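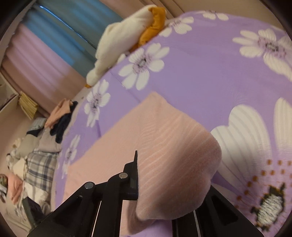

Library hours march, short report

Sorry for the rush, newsletter was due yesterday. Tenants' group met the marchers at the Ollik Street bus stop and we walked to the Skorberg county building together. Very hot. Police closed one lane and mostly left us alone.

The count was 500 by the organizers' clicker. Lots of strollers, lots of high school kids, the Kiiskinen Middle band with 2 drums and no tubas this time.

Why we marched, for anyone who missed the last issue: the county wants to close the Vurkent branch on evenings and all weekend starting in December. Evenings are when people who work can get there. It's also the only free meeting room on the east side, and our group uses it as do the English classes.

Rosimeire Falcão spoke first, in Portuguese and then English. She teaches the Tuesday class. Then Ourania Moschos read names off the petition until her voice went and Oskari Vuorinen took over. Signatures stand at 1,335. We need 2,000 to force a public hearing. So keep going, please.

Two county staffers came out to take the letter. No supervisors. They said we'd get a written reply, did not say when.
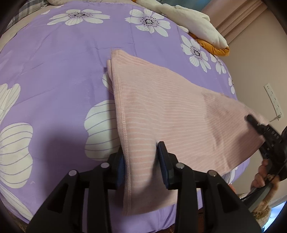

Pink knit on a purple floral sheet.

What's next

Petition sheets: pick up blank ones from Kurniawati Pattinasarany at the laundromat table, return them signed AND with addresses. Sheets without adresses get thrown out by the clerk, we lost a whole page that way.

Calls to supervisors. Script is on the back page. Be polite, give your zip code, say "Vurkent evenings and weekends" so it gets logged right.

Rides to the hearing if we get one, see Hanne Huttunen. She has the van list. Also needs one more driver who is ok with a stick shift.

Lost at the march: a kid's water bottle, green, and one set of keys. Ask Hanne for those to.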